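Stosis: Finding the Grasp in Hand-Held Gripper Demonstrations
Project report, Robot Perception and Planning, Busdale

What we set out to do

Our group wanted a tool that takes a long recording of somebody doing a household task with two hand-held grippers and cuts it into steps a planner can use: reach, grasp, carry, place. We called it Stosis. It sits on top of Urnow, the course's logging package, and writes out segments for the Sezer planner. None of us had written a segmenter before, so this was a great excuse to learn how!

We recorded 16 sessions of putting shoes on a rack. After throwing out clips with dropped camera data we had 1,803 labeled segments, a little short of the 2,000 we had hoped for, but plenty to train a small model on a laptop.
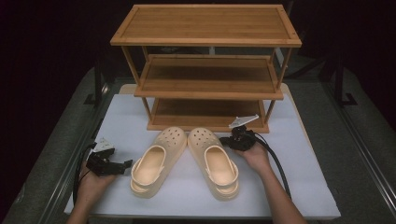 Our first segmenter used only jaw width. If the jaws closed and stayed closed, it called that a grasp. It worked nicely on boxes and badly on shoes, and it took us far too long to see why. With clogs like the beige pair in front of the bamboo rack, the heel straps are folded forward over the openings, so there are two very different things to grab: a thin strap or a thick molded sole. One jaw-width threshold can't cover both. We replaced it with a short window over width and wrist speed together, and the strap grasps finally showed up in the output. That was a good evening.

The second problem was deciding which hand owns a step. Both grippers can be close to the same shoe, and version one happily gave the step to both. Now each step goes to the gripper whose motion best matches the object's motion over the next 16 frames. It's a simple rule — we tried a fancier one and it was slower and no better.

What still breaks

Placing on the lower shelves. The upper shelf hides the shoe from the head camera, the object track drops out, and Stosis ends the carry too early. We'd like to use the gripper pose to bridge the gap, and half of that code is already in the branch. The planner export also needs a proper test suite. Right now we check it by loading a file into Sezer and seeing if it complains.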